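Accueil Cuisine Atelier Rangement Essais Contact

Service à deux bras : ce qu'il faut préparer avant la location

Le kit Merrick se loue à la demi-journée chez Dalia, 300 euros avec la mise en route. Il comprend 2 bras et leurs commandes manuelles. Nous l'avons essayé un lundi pour dresser des biscuits et préparer un goûter.

Prévoyez 30 minutes d'installation. Dégagez le plan de travail et essuyez-le, car les pieds tiennent mal sur une surface grasse. Fixez les câbles avant de poser la nourriture.

Choisissez des pinces longues, à tête dentelée. Les modèles courts obligent le bras à descendre trop près du plateau. Bohdan Mykhailiuk, qui assure les démonstrations, conseille de commencer par les biscuits ronds et épais. Les sablés fins cassent dès que l'on serre trop.

Gardez les bols légers pour la fin. Un bol vide se renverse au moindre contact.

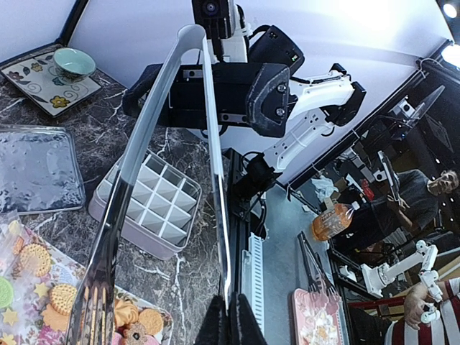
Ustensiles et vaisselle

Les pinces en métal poli se lavent à la main, tout comme les plateaux. Changez la feuille d'aluminium entre deux services. Pour trier les petites pièces, une boîte à compartiments suffit. Les doigts noirs du préhenseur se nettoient au chiffon humide, sans trempage.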